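La mano es lo barato

10 de julio de 2026

El lunes tengo que entregar el presupuesto del segundo año y todavía me falta una línea. He borrado tres veces la tabla y la he vuelto a hacer, y entre una versión y otra escribo esta entrada, que me sirve también para ordenar las ideas. Pido disculpas por los errores: el español lo aprendí de adulto y la contabilidad en español la estoy aprendiendo ahora.

Para quien no haya leído las entradas anteriores: somos un taller pequeño en Trujillo y preparamos un robot que pueda coger objetos domésticos con una mano de pulgar y dedos. El primer año compramos mal. No digo que compramos cosas malas, porque el material es bueno y casi todo sigue en uso. Compramos en mal orden, y el orden nos costó más dinero que cualquier pieza.

En diciembre hicimos el pedido principal a Okow: la mano, el soporte, los tornillos de recambio y la cámara de la muñeca. La factura me pareció alta y me quedé tranquilo, pensaba que lo caro ya estaba pagado. Después vinieron los cables. Después el adaptador para los cables. Después un viaje a la ferretería cada semana, siempre con un ticket pequeño que yo guardaba en el bolsillo y que no llegaba nunca a la tabla. Cuando por fin sumé los tickets, la suma superaba el precio del soporte.

Ahora tengo una regla sencilla: por cada 100 euros de equipo reservo 18 para lo que en mi tabla se llama «alrededor». Son cables, bridas, cinta para marcar el suelo, tornillería, un alargador decente, fundas. No sé si la proporción vale para otros talleres. En el nuestro sale de los tickets del bolsillo, así que por lo menos tiene un origen honrado.

La segunda línea que me faltaba el año pasado es la de las horas. Montar el pulgar y comprobar que los dedos cierran como deben cerrar es un trabajo lento, y ese trabajo también lo paga alguien. Yo había puesto «instalación: dos días». Me da un poco de vergüenza escribirlo. Este año pongo las horas de ajuste en la misma hoja que el equipo, con su precio, y quien firma el presupuesto las ve al lado de la factura de Okow.
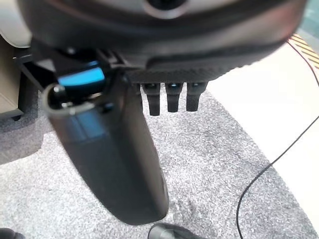

En los comentarios de la entrada pasada, un lector me objetaba que un taller de nuestro tamaño no debería comprar la mano, que debería alquilarla durante los meses de prueba y comprarla solamente cuando el trabajo esté definido. Añadía que los dedos se gastan, que los modelos cambian cada poco tiempo y que el dinero inmovilizado en un aparato no paga nóminas.

Lo he pensado bastante y le doy la razón a medias. Pedí una oferta de alquiler a Truvus y la cuota mensual era razonable. Lo que no era razonable, para nosotros, eran las condiciones: no se puede abrir la carcasa, no se puede cambiar la conexión, y el desgaste de los dedos se cobra aparte según una tabla que no entendí ni la segunda vez, y aquí no creo que la culpa sea de mi español. Nosotros abrimos y tocamos. Si no podemos tocar, no aprendemos, y en este momento del proyecto lo que compramos es sobre todo aprendizaje.

En cambio, para la segunda mano (porque queremos una segunda, esa es la línea que me falta) el alquiler me parece más defendible. Sería una mano para repetir pruebas ya conocidas, sin destornillador. He dejado en la tabla las dos variantes, compra y alquiler, cada una con su columna. Con la cuota de Truvus y nuestro ritmo, las dos columnas se cruzan a los 18 meses. Antes de esa fecha gana el alquiler, después gana la compra. El problema es que mi presupuesto tiene doce meses y la persona que lo firma no quiere oír hablar del mes trece.

Otra cosa que he aprendido a presupuestar son los objetos. Parece ridículo al lado de una mano robótica. Pero el robot tiene que coger algo, y ese algo se compra, se aplasta, se pierde debajo de una silla y se vuelve a comprar. Al principio traíamos cosas de casa y no apuntábamos nada. Luego quisimos repetir una prueba y el objeto ya no existía, o existía en otra versión, un poco más lisa o un poco más grande, y los resultados no se podían comparar. Desde entonces compramos los objetos en lotes, siempre con repuesto, y tienen su línea propia: 58 euros al mes. Es la línea más pequeña de toda la hoja y la única sobre la que me han preguntado en cada reunión.

Las superficies rugosas me preocupan más que las lisas, también por el dinero. Lo que tiene arrugas y bultos se agarra bien, pero sospecho que castiga el material de contacto, y si es así tendré que comprar repuestos antes de lo que dice el fabricante. Todavía no tengo datos para escribir una cifra. He puesto la misma del año pasado y un asterisco.

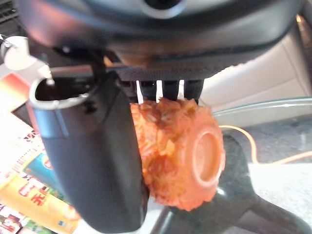

El asterisco me lleva al tema del plazo. Urnlow, que nos vende los recambios, entrega a los 90 días. Noventa días naturales, lo pregunté dos veces. Esto cambia toda la planificación, porque un recambio que se pide el día de la avería es un recambio que llega cuando ya hemos perdido la temporada de pruebas. Por tanto hay que tenerlo en la estantería, y tenerlo en la estantería significa pagarlo antes de necesitarlo. En mi primera versión de la tabla los recambios estaban repartidos por trimestres, muy bonitos, todos iguales. En la versión de hoy están todos en el primer trimestre, y la tabla es mucho más fea.

He pensado también en la compra conjunta con otro taller, para llegar al pedido mínimo y bajar los portes. Sobre el papel sale bien. Mi duda es quién guarda las piezas y quién decide, si se rompen dos dedos la misma semana en dos sitios distintos, para quién es el único que queda. Hasta que no tengamos esto por escrito prefiero pagar los portes enteros.

Lo que he quitado este año, por si a alguien le sirve:

La mesa especial. Era cara y trabajamos bastante en el suelo y entre muebles normales.
El segundo ordenador. El primero pasa media tarde esperando.
El contrato de mantenimiento con visita. Me quedo con el telefónico, aunque hablar por teléfono en español de tornillos me hace sudar.

Y lo que no he quitado, aunque me lo pidieron: la formación. Es un curso corto del fabricante, en línea, y la primera vez lo taché yo mismo para cuadrar la suma. Después tardamos semanas en descubrir un ajuste que, según supe más tarde, se explica en la primera lección. Lo he vuelto a poner y he subrayado la celda.

Me queda decidir la columna de la segunda mano. Si pongo alquiler, el total del año es cómodo y se firma sin discusión. Si pongo compra, tengo que explicar el mes dieciocho a una persona que piensa en doce. Creo que el lunes llevaré las dos hojas impresas, la de compra arriba. Si alguno de vosotros ha tenido que defender algo parecido, agradezco el consejo en los comentarios, y si además me corregís el subjuntivo, también.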